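A Água de Cekel

O frasco custava 795 coroas e curava tudo. Era isso que dizia o folheto da Trekora, colado em cada porta de Skisthorpe desde julho: dores nas juntas, insónia, tristeza de inverno. Li-o duas vezes à procura do nome de um médico e não encontrei nenhum.

A minha tia comprou 12 frascos. Alinhou-os no parapeito e passou a dormir melhor, dizia ela, embora eu lhe visse a luz acesa às três da manhã. Não discuti. Já tinha discutido por causa da pulseira magnética e perdi um Natal inteiro com isso.

Fui a Arai, de comboio, ver a nascente. O homem do balcão vendeu-me um bilhete de 40 coroas e apontou para um carreiro atrás dos armazéns. Catorze degraus, uma grade, um cano. A água saía turva – ou era da luz – e cheirava a moeda.

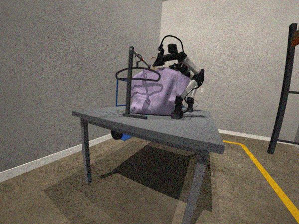
Provei. Sabia a cano. Fiquei à espera de sentir alguma coisa nos joelhos e senti frio.

Quando voltei, a tia perguntou se era bonita, a nascente. Respondi que tinha degraus. Ela abriu o sétimo frasco, encheu dois copos e empurrou um para o meu lado da mesa. Bebi-o todo. Nessa noite dormi nove horas, e continuo a achar que foi do comboio.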